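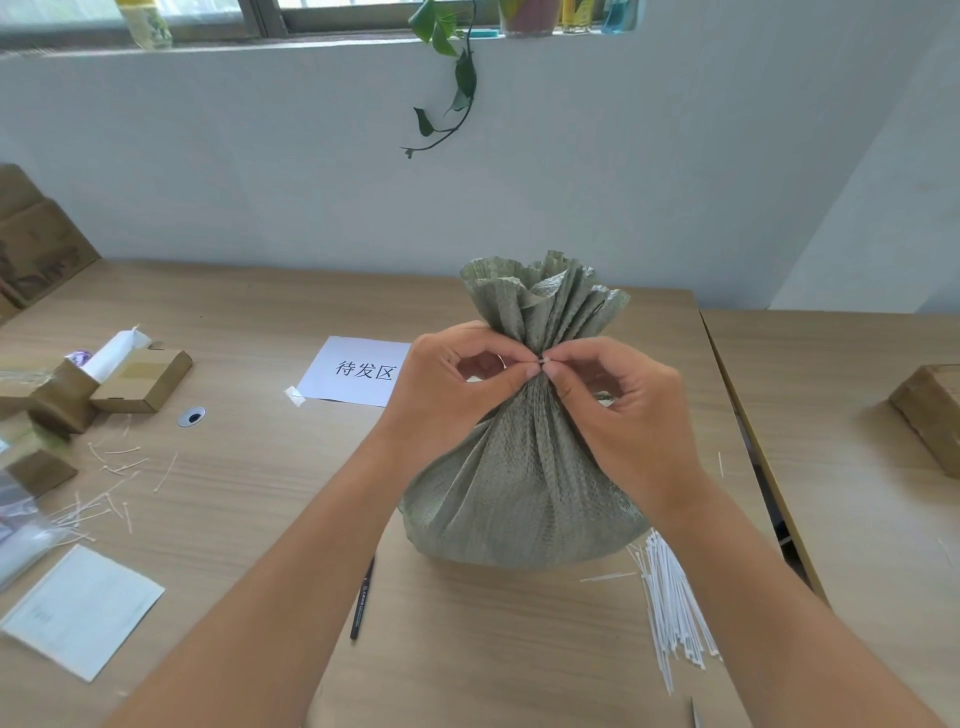 How to Store Potatoes So They Last Past February

23 June 2018

My first year growing potatoes I dug up a lovely crop, shoved the lot in a plastic tub under the stairs and forgot about it. You can guess the rest (the smell got into the coats). I've gotten a lot better at it since then, so here's how I do it now.

Start before you dig. Once the tops have died back, cut them off at the ground and leave the potatoes where they are for 2 weeks. The skins toughen up in that time. Try rubbing one with your thumb, and if the skin slides off, give them a few more days.

Pick a dry day for digging. I go in with a fork well out from the stem and still manage to spear a few every single time! Those go in a bowl for supper. Brush off the loose dirt with your hand and leave the rest on. Please don't wash them.

Next comes curing. Spread them out in one layer on newspaper somewhere dark and airy, and leave them alone for 2 weeks. My garage does the job with an old sheet hung over the window. Small scrapes will heal over. Anything with a deep cut or a soft spot should come out now.

Then bag them up. Paper sacks, burlap and woven sacks are all fine as long as air gets through. I fill mine about two-thirds full, gather the top and tie it with string in a bow, so I can get back in without hunting for scissors. If your sacks let light in, throw a blanket over them, because light turns potatoes green and you don't want to eat the green ones.

Keep the sacks cool, a bit above fridge temperature if you can manage it, and well away from onions and apples. My friend Fionnuala Fitzgerald over in Wikstead keeps hers in an unheated pantry on a slatted shelf, and they hold up better than mine do, which is annoying. A basement corner is good too. Just get them up off the concrete on a couple of boards.

Once a month I tip each sack out on the floor and go through it. It's a dull job and I put the radio on. One rotten potato will spoil its neighbors fast, so use your nose as well as your eyes. Long white sprouts mean it's too warm in there. Short ones I just snap off, and those potatoes get eaten first.

If you want to save some for planting, put them in their own sack with a label. I skipped the label one winter and we ate my seed potatoes with gravy.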